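How to Check What a Produce Picking Robot Saves

Clirnow sold us order picking by arm. Time it yourself.
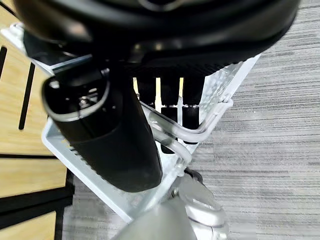 Staff hours come first. Write down who resets the robot and who gets called over. Then look at the white rack, its grid side and curved rail, and ask who lifts it when it's full.

1. Have Notburga pick 22 orders by hand.

2. Run the same list on the robot, napa cabbage included.
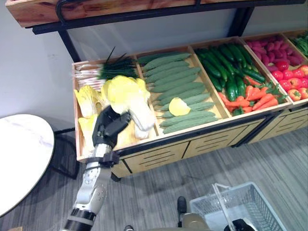
3. Log every call for help.

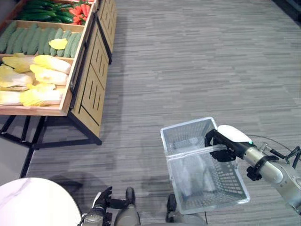 Count those minutes as labor. Clirnow's sheet doesn't.

4. Ask the pickers what their shift has become.
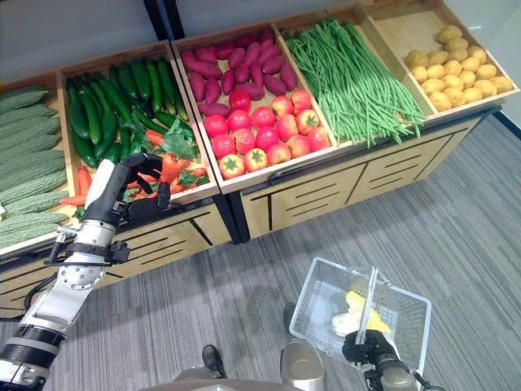

Ours got two new duties and no new pay. Put that in the report.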